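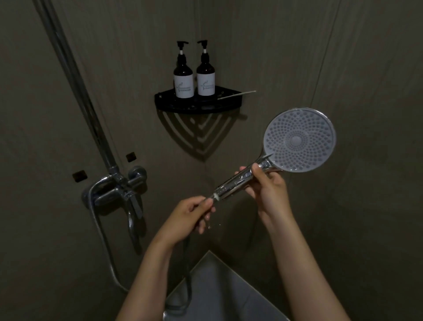

Ticket: Duplicate bin moves posted after handheld scanner reconnects
Site: Hiltstead distribution center
Product: Ravholm Stock, receiving and putaway module
Priority: 2
Status: Resolved, monitoring
Opened: Sun 1 October

Reported problem

Putaway moves scanned in the bulk aisles are posted twice in the stock ledger. The operator scans the carton label, then the bin label, and sees one confirmation on the handheld. The ledger shows 2 moves with the same carton ID, the same target bin and different transaction numbers. On-hand quantity in the target bin is doubled. The source location goes negative if negative stock is allowed, otherwise the second move lands in the exception queue.

The site had 485 entries in the exception queue when the ticket was opened. Replenishment from the affected bins is on hold.

Environment

Handhelds: Lahtinen rugged units, Android build, scan input through keyboard wedge
Middleware: Suruswood device gateway, on-premises
Label format: Code 128, carton ID with check digit
Last change: gateway update, applied the night before the first duplicate

Log

Entry 1. Checked for double reads at the scanner. Wedge log on one affected unit shows a single decode per trigger pull. The same-code delay is set correctly. Scanner hardware ruled out.

Entry 2. Compared transaction times. The second move is always posted after the handheld has dropped off wireless and come back. Moves scanned by units that stayed connected are posted once. Dock doors are not affected, which fits the coverage map – the weak spots are all in the bulk aisles.

Entry 3. Pulled the gateway log. When a handheld reconnects, the gateway replays its unacknowledged messages. The replayed message carries a new message ID. Before the update it kept the original ID, and Ravholm Stock dropped the repeat as already processed. With a new ID, the repeat is treated as a new move.

Entry 4. Reproduced on the test server. Scanned carton and bin, disabled wireless before the acknowledgment came back, enabled it again. Duplicate move posted on every attempt. Rolled the test gateway back to the prior version and repeated the same steps. One move posted.

Entry 5. Found the setting. The update added a "regenerate ID on retry" option to the queue profile and turned it on by default. The release notes list it under message tracing. Turned it off on the test server, restarted the queue service, repeated the steps. One move posted.

Entry 6. Change applied in production between shifts. All handhelds were logged out first so no pending messages were held in the local buffer. Queue service restarted. No new duplicates in the ledger on the following shift.

Cleanup

Exception queue entries were matched on carton ID, target bin and device ID. Matched entries were voided in bulk. Duplicates that posted without an exception were reversed with reason code DUP, then the bins were cycle counted before the replenishment hold was lifted. Do not correct these by manual adjustment – the adjustment leaves both moves in the carton history and the trace report will still show them.

Workaround for sites not yet changed

Set the handheld profile to "wait for acknowledgment" before the next scan is accepted. Scanning is slower in weak coverage. A replay can still occur if the unit drops while waiting, so check the ledger at end of shift.

Open items

Site to review access point placement in the bulk aisles.
Check the same setting at other sites on this gateway version.
Ticket stays in monitoring until the next full cycle count is posted.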